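Workshop tips: teaching two robot arms to pour and to put away cups
by Nazar Prokopenko
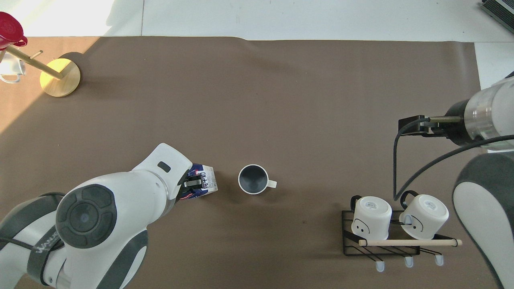
I work in a small group at Plosthorpe and for one year our subject is kitchen work with two arms. The research question is simple to say. If a person shows the task by hand many times, how much does the order and the variety of these showings matter for the result? My colleague Petro Vakulenko wrote the paper part. I keep the table, so I write the tips. Many of them are useful also for people who only want to keep a tidy bench or who are building something similar in a school workshop.

The table

Cover the top with brown paper. A white table gives strong reflections, and a white mug on a white table is a hard thing for a camera. We tried a gray cloth first, but it moved under the cups and made folds. Paper stays flat if you tape it on the bottom side of the table edge. Do not tape it on top, the fingers of the gripper catch the tape.

Change the paper when it gets stains. Our first model learned to put the mug on a coffee ring, very exactly, and when we changed the paper it became lost. After this we changed the paper in the middle of every collection, on purpose.

Sun is a bigger problem than I expected. If your window is on the side, you will have one bright corner in the morning and no bright corner after lunch. For some weeks we closed the blinds. Then we opened them again and collected with sun, and the policy became better in both conditions. So my tip is: close the blinds for calibration, open them for collecting.

The cups

Buy mugs with handles in a different color from the body. For a person it makes no difference. For checking the recordings later it is a great help, you see at once which way the handle is turned.

Have more than one type of holder. A wire rack where the mugs stand upside down and a wooden mug tree where they hang are two very different tasks for the arm. On the rack, the difficult moment is letting go. On the tree, the difficult moment is finding the peg. If you train with only one of them, the arm brings its habit to the other one, and this is how we lost two good mugs in April.

A rack should not slide. Put it on rubber feet. If it still slides, press it down with your hand and clean the feet with a little alcohol, they collect dust from the paper.

The carton

For pouring practice, use a real drink carton, washed and dried. A plastic model of a carton does not bend under the fingers and the arm learns a wrong force. But a real carton gets tired. When the sides become soft, throw it away. We put the date with a pencil on the bottom and we don't use one carton for more than 26 showings.

Do not start with liquid. We began with dry rice, then with small glass beads, then with water. Rice is the best for beginners because you can sweep it. Milk we used one time only. It smells until the next week.

Fill the carton by weight and write the weight down. We used 200 grams for all the first recordings, and later we saw that the arm stopped the pouring by time and did not look at the cup at all. When we mixed the weights between 200 and 500 grams, it began to follow the cup. For me this is the most useful result in the whole study and it costs nothing, only a kitchen scale.

The cables

Give the cable a long loop and move the arm by hand through all its positions before you start. Look where the loop goes when the wrist is low. It likes to hook on the rack. A soft strap with hook and loop, fixed near the elbow, is enough. Plastic ties are too hard and they cut the outer skin of the cable after some months.

Showing the task

Now the research part. We compared two ways of collecting. In the first way one person made all the showings in one position of the mug, then moved the mug to the next position, and so on. In the second way the positions were written on cards and the cards were mixed. The number of showings was the same, 500 for each way.

The mixed way was better. In 23 test positions which were not on any card, the mixed model put the cup in the holder clearly more often. The full table is in Petro's report, and I do not want to repeat it with mistakes. What I can say from the side of the table is why I believe it. A person who repeats one position becomes fast and lazy, and the path becomes always the same curve. With cards you must look every time.

Some smaller habits that helped us:

Start every showing from a different pose of the arms. It can be a small difference.
Stop after one hour. Tired hands make jumps in the recording.
Keep the failed showings in a separate folder. We used part of them later, where the person drops the cup and takes it again, and the arm learned to try a second time.
Write the name of the person for each recording. Petro is left-handed and his files look different from mine.
Clean the finger pads before the first recording of the day with a damp cloth, not with oil soap.

For the notes we use a paper notebook and also Grornix, a small program that Petro made for naming the files. The notebook is more reliable.

What I would do different

I would buy all the mugs in one day, with reserves. Our shop stopped selling one type in the middle of the work and the new ones were a little wider. The gripper opened too little and pushed them over. I would also mark the place of the table legs on the floor. A cleaning person moved our table by the width of a finger, and we were looking for the mistake in the software for three days.

Next month we want to try bowls.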